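November, nearly 2 in the morning

Should be in bed. The real arm is still in pieces across the garage bench (Junaid has my good hex keys, again) so tonight was all simulator, and I had way too much fun! I named this whole build Gidarer back in the spring and I still can't spell it the same way twice.

Main job was the little scene for the stacking practice. Big cyan block as a table, magenta cube and two yellows up on top of it, blue one down on the floor for the gripper to go after. I kept fussing with the colors for ages — no excuse, I just like them bright.

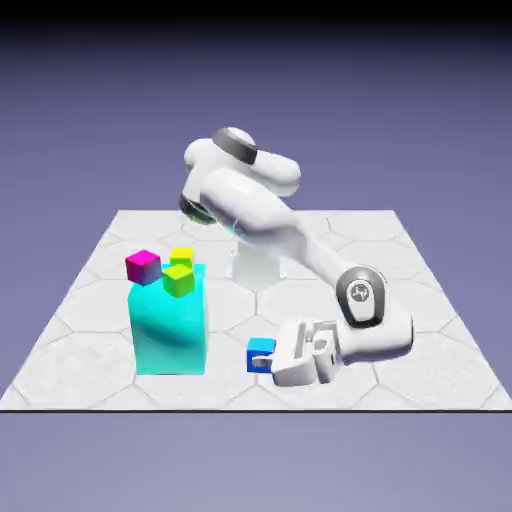
Anyway, I set it going for 108 tries and went to make toast. Came back to 88 good ones, which I'll take! Most of the misses were the fingers coming in too low, so I want to raise the approach a hair and run it again tomorrow after work.

Junaid Siddiqui texted at 9 to say the Kallico motor mounts came and one has a crack in it. Ugh. He thinks we can glue it. I don't. Have to call them at lunch, and bring the hex keys home this time.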